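Last updated: 3 November 2024

Search this site Search Go

Progress report to the Shehu Fund
The Zestemel sketching journey: second report

Dear friends at the Fund,

I promised you a proper letter this time in place of the form, and I'm grateful you said yes to that, as I have never been able to fit a painting trip into boxes. I have now been home from the Zestemel valley long enough to have unpacked the paper, flattened the sheets that curled, and looked at everything with a cooler eye. So please pour yourself something warm, and I'll tell you how the work is going and where your money went.

When I last wrote, in April, I was still at Vivstead, fussing over what to carry. I had planned on oils for the larger views and watercolor for the quick ones. In the end I left the oils behind altogether. The path up from the river is steep and I am not as young as I was when I first applied to you (I hear you laughing), and a box of pans, two brushes and a water bottle turned out to be plenty. I bought a lighter folding stool with part of the travel money, and I'd like to thank you for it every single day, because my knees certainly do.

The valley gave me far more than I expected. I had gone for the ridges, which I knew from old postcards, and I did paint them, but what kept pulling me back was the lower ground: the orchard walls, the ferry landing at Skenov, the long sheds where the nets are hung. I worked outdoors nearly every day, usually from first light until the sun got high and the colors went flat. Afternoons were for drawing in ink under the trees, and for talking with whoever came over to see what I was up to. A good many did! Several of the drawings have notes in the margins that are really just things people told me, and I've decided to leave those in.

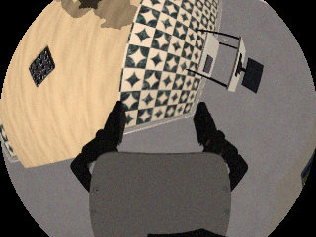
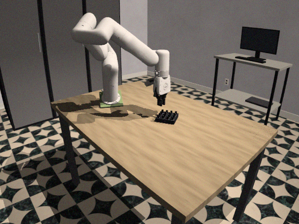
I came back with 218 sheets. Please don't be too impressed, as a good part of those are color notes and half-starts. Sorting them has been slow, and I've done it mostly on the floor of the back bedroom, moving piles from one side to the other and changing my mind after supper. The set I am happy with, and would be glad to have you see on a wall, comes to 9 watercolors and 8 ink drawings. A few of the others may still earn their way in once I've lived with them over the winter.

The trouble spots, since you asked me to be frank. The paper I ordered for the trip did not arrive in time, and I made do with a lighter one from a shop near the station. It buckles if you so much as breathe on it. For the ink drawings it made no difference, but the big wet skies suffered, and I'll be repainting three of them at home from my notes. I had hoped to avoid studio versions, and I know the proposal said everything would be made on the spot. I'd like your blessing to show those three with a line on the label saying how they were done. If you would prefer that I leave them out, I will, and there'll be no hard feelings.

The other matter is the ferry picture. I had described it to you as the centerpiece, a wide view of Skenov across four joined sheets. I made two tries at it. The first has a lovely left half and a muddy right half, and the second is the other way around. I have put them away in a drawer and will look again after the holidays. It may be that the small study I did in a single sitting, with the boat just off the landing, already says all I have to say on the subject.

On the money, I am within what you gave me. Travel came in a little under, lodging a little over, and framing is the part still to come. I've asked for two quotes and will send both along with the receipts, which are in an envelope on my desk and in better order than last year's. I would like to frame simply, in pale wood with a wide mat, and keep the ink drawings loose in a folder that visitors can turn through at a table. People behave very differently with a drawing when they're allowed to hold it.

What's left for the winter is the repainting, the final choosing, and the little booklet. I have a rough draft of the text, which is too long, as you might have guessed from this letter. The hall at Vivstead has offered me its upstairs room for the showing, with good north light and one awkward radiator. I'd dearly like some of you to come.

With real thanks, and more news when the frames are settled.

We use cookies to remember your preferences. Accept Manage settings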